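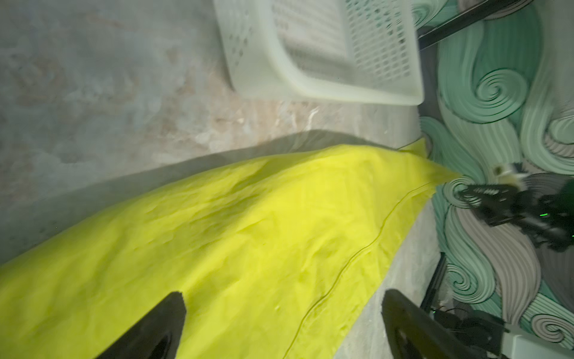 Home | Collections | Galleries | Visit | Contact

Garment Folding Gallery

The Stoldale Textile Center maintains a study collection of 1,810 garments and household cloths. Each piece is laid flat, smoothed, and folded before it is returned to the shelf. This gallery was updated February 2021. The table has a gray marble-patterned top, and the surrounding walls carry the Mutine wave design in mint green and gray.

Lightweight cloth creases easily and is handled by its seams and corners where possible. Bright pieces are kept apart from pale ones - the Center's Tejada storeroom holds up to 80 of them at a time.

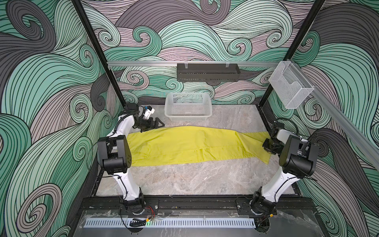
Yellow-green garment laid lengthwise on the table, with an empty perforated basket behind.

Folded pieces are stored by color and then by size. Visitors wishing to consult the Pleletti series, which comprises 61 items, are asked to write to the collections office in advance. Garments may be viewed on the table but are not lent.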